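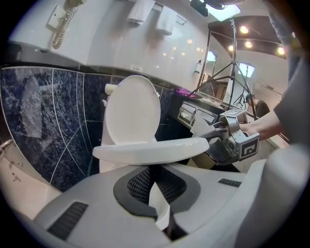
Start with the hinges, Suryani Tjoa told me, because everyone starts with the bowl and then wonders why the room still smells. She said it with a scrub brush in one hand, and I have been cleaning bathrooms in her order ever since!

Home | Rooms | Makers | Back Issues

6 min read

I came to Prukwood to write about stone. The old building on Tuhumury Street had 15 bathrooms redone over the winter, and people kept bringing up the walls: navy-blue marble with white veins running through it, cut into big irregular panels with thin pale grout between them. It's a bold thing to put behind a plain white toilet, and I love it. Blue that dark makes the porcelain look freshly poured. It also shows every splash, so within an hour of arriving I had stopped asking about quarries and was asking about cloths.

Tjoa looks after the finished rooms, and she has opinions on all of it. The first is that a toilet should be treated as several separate objects. Lid up, seat up, and each one gets its own wipe, top and underside. The underside of the seat is the part guests never compliment and always notice. She goes around the rim edge first, then across the broad curve, then in behind, where the hinge posts meet the ceramic. Dust and hair collect there and turn to a gray paste, and an old toothbrush gets it out in two passes.

Her second opinion concerns the seat itself. Buy one that comes off. The model in room 501 is a Pisivon with a release button at the back, and she had it off and leaning in the tub before I'd found my pen. With the seat gone you can get at the whole flat shelf of the bowl, and it's a revelation how much easier that is (I went home and ordered one that night). If yours is bolted on, loosen the nuts from below twice a year, clean under the washers and tighten them again by hand. A wrench can crack the ceramic.

Then the marble. No vinegar, no lemon, nothing from the bottle that promises to dissolve limescale. Acid eats the polish and leaves dull spots that stay. She uses warm water and a drop of Hellen stone soap, wiped on with one cloth and dried with another — always dried, while it's still shiny. Grout gets a soft brush along the line.

Ningsih Halim, who chose the tile, wanted the panels to curve through the room like riverbanks, and she kept the upper walls smooth and white so the blue would have somewhere to stop. She admits she never thought about who would wipe it down. Tjoa says she'd pick the same stone again, though she would like a shelf for her bucket.

The next 6 rooms are being tiled in March. There will be a shelf.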